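Filed under: Home & Laundry > Bedding > How-To

I put off washing my doona for years. I had one dry-cleaned once, got the bill, and decided the cover was doing a perfectly good job on its own. Then a mate of mine, Shirley Gosselin, told me she does hers in the bath every February when it's stinking hot and the line dries anything, and I thought, well, I've got a bath!

I've now done it both ways, bath and machine, and I'm a convert to the machine if yours is big enough. Mine is a front loader and it takes a queen with a bit of shoving. If you can't get your whole arm in on top of the doona once it's in the drum, it's too full, so off to the laundromat you go (the big machines at the one on Cordeiro Street are great, bring coins).

First thing, read the tag. Mine's a feather and down one and the tag says warm gentle wash, no bleach. Wool ones are a whole different kettle of fish and I wouldn't go near them with anything but a wool wash and cold water. If the tag has been cut off and you've got no idea what's in there, give it a squeeze. Feather has little pokey bits, wool feels springy, and polyester feels like, well, polyester.

Next, take the cover off and spread the doona out flat on the bed so you can go over the seams. Do this in good light. I found a split in mine as long as my thumb, right near a corner, and if that had gone through the wash I'd still be picking feathers out of the pump filter. Doubled cotton and a tight little whip stitch fixed it in the time it took the kettle to boil.
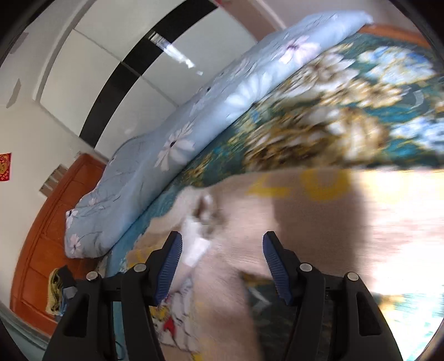 While you're there, deal with any marks. I mix a squirt of plain dishwashing liquid with warm water, push the filling away from the stain so it's just the fabric between my fingers, and dab at it with an old toothbrush. Don't scrub like you're doing grout. Yellowing up the top end (it's sweat, sorry) wants a bit longer, so I leave the mix sitting on it and go and hang out whatever else is in the machine.

Now the wash. Gentle cycle, warm, and much less detergent than you'd think. I use a liquid, never powder, and only half the usual cap. Then I run 2 extra rinses. I skipped those on my first go and the whole thing came out slimy and smelling of fake lavender, and I had to start over.

Be warned, wet down pongs. It's a bit like a wet dog and it goes away when it's dry, so don't panic and chuck more detergent in.

Lift it out with both arms underneath. A sopping doona is heavy enough to rip its own stitching if you haul it out by one corner. I run a second spin before I even try.

Drying is the long bit. In the dryer, go low heat and throw in 3 clean tennis balls to bash the clumps apart. Stop it every so often, pull the doona out, give it a good shake and put it back the other way round. On the line, drape it over two or three wires so it isn't hanging off a single peg line, and fluff it every time you walk past. Mine took most of two days outside, and I brought it in overnight both times.

It'll feel dry well before it is. Pinch a few of the fattest squares between your palms, and if you can feel a cool lump in the middle, it needs longer. Putting it away damp is how you get mildew, and there's no coming back from that.

Pillows next time, once I've worked out why one of mine came out shaped like a boot.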